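Fastden wrist kit, gallery

Donus hand tracking bands, on hire from Fastden, Stevcombe. Page still being filled, more pictures going up Friday if Tiago gets through the pile. Prices and bits first, picture at the bottom.

What the kit is for: recording what hands do at ordinary jobs, so a robot can be taught the same jobs later. You wear the bands, do the work, send us back the card. No gloves, fingers stay free. Good for paper, folding, packing, sorting, small kitchen stuff. Not so good for washing up, please don't.

What comes in the hire box:
Pair of wrist bands with marker tags on, left and right, marked inside
Forearm straps, elastic, two sizes
Spare tags (sheet of, peel off)
Cable for the left hand button
Charger, UK plug
Printed setup card, big type version if you ask

Hire is 131 pounds a week, 210 for a fortnight. Deposit on top, comes back when the kit does. Long hires talk to Natália Henriques, she does the sums. Schools and colleges get a bit off, ask.

Putting them on. Tags facing out, straps further up the arm than you'd think, snug but not tight. Sleeves pushed up or they creep over the tags and the tracking drops out. Took Salamatu Ayaaba four minutes first go, under one now. Keep the cable on the inside of the arm if you can.

Light. Ordinary room light does fine. Strong sun straight on the tags is the main thing that spoils a session, pull a blind. Shiny worktops can be a pain aswell.

Battery gets through a morning. Charge over lunch. The older Nugroho bands we used to send out did less, we've a few left for spares only, don't ask for those.

How many goes do you need? Depends on the job. Our paper handling set ended up at around 1000 takes, and page turning was the slow part, thin sheets stick together and you have to let them. Don't rush it, don't tidy it up. Fumbles are useful, leave them in. Cristóvão Morais wrote a longer note on this, ask and we'll email it over.

Tags scuffed or peeling? Swap them, don't draw over them with a pen. (Yes, somone did.) Wipe down with a dry cloth before you post back.

Bookings for February nearly gone, one kit free at the moment. Ring the workshop, extension 1111, before four, and ask for Martim Coelho. Or Tiago Coelho if he's out.
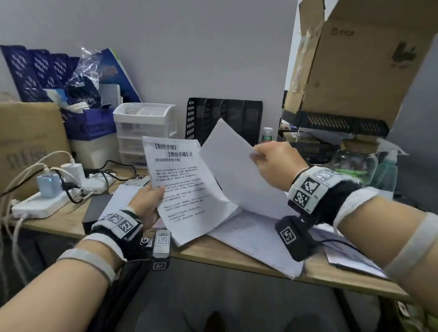

Paper handling at the desk, both bands on. Blank-looking sheet lifted in the right hand, printed page in the left.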